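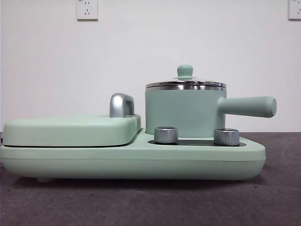 Category: Work cell rules / Object reset

Ticket 372: Saucepan handle position before start of run
Opened by: Dzintra Hunt
Site: Skerdale, bench 4
Status: Waiting for rule owner

Problem
The arm stopped with a force limit message on the task "lift lid of saucepan". It happened on 12 of 28 runs. The log shows contact on the wrist, before the fingers arrived to the lid knob.

What I checked
Force limit is the same as on the other benches. I did not raise it, and I ask the next shift also not to raise it. Our rule 4 says a limit can be changed only with a signature from the safety person.

Calibration was repeated on 03/09/2023. Result is within tolerance.

Then I looked at the reset. The mint-green breakfast appliance stands along the wall, with the griddle lid closed and the saucepan on the right half of the base. The long handle of the saucepan points to the right and goes past the end of the base. The reset sheet says only "pan on heater, lid on". It says nothing for the direction of the handle. In the stopped runs the planned path came from the right side and low, so the wrist passed through the place where the handle is.

Temporary fix
Path changed to come from above. Four test runs made at reduced speed, no stop.

Proposal for the rule text
"Handle of any pan must be in the direction written in the task file. Operator confirms the direction before enabling the arm. If the task file has no direction, the run is not started."

Please also add that both metal knobs in front of the pan must be checked by hand at each reset. Now each operator does it in his own way.

Reply from Vermeulen desk
Text accepted for review. Does it apply to Karnelis benches too?

Reply from D. Hunt
Yes, they use the same sheet. Please keep the ticket open until the new sheet is printed.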